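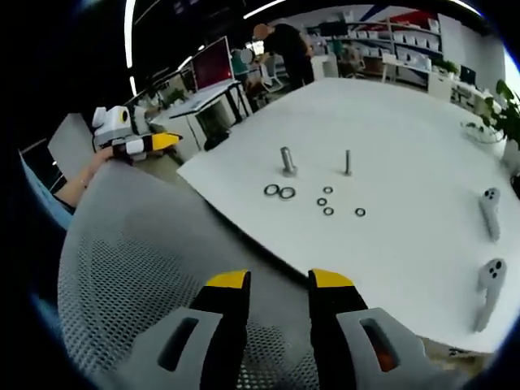

Trotholm > Vorträge > Notizen

29. August 2021 – von Gisell

Einstieg: Wer von Ihnen leiht noch Bücher auf Papier aus? Kurz warten, Hände zeigen lassen.

Folie 2. Die Bücherei in Oltstead hatte 1.097 aktive Leser, als wir im April die Öffnungszeiten umgestellt haben. Vorher war um 17 Uhr Schluss, jetzt ist an zwei Abenden bis 20 Uhr offen.

Folie 3. Neuanmeldungen seit der Umstellung: 143. Die meisten sind Berufstätige – bitte nicht zu lange bei der Altersverteilung bleiben, die Tabelle liegt aus.

Folie 4. Mahngebühren. Wir haben sie für Kinder gestrichen. Bis zu 80 überfällige Medien kamen in einer Woche zurück. Nachfrage zu den Kosten kommt sicher, Antwort steht auf Folie 9.

Folie 5. Fernleihe mit Trotholm. Ablauf nur mündlich erklären, 5 Minuten reichen. Danach Fragen.

Weitere Vorträge
Gilbert: Katalog umstellen im laufenden Betrieb
Vorlesestunden planen
Bestand aussondern – wann und wie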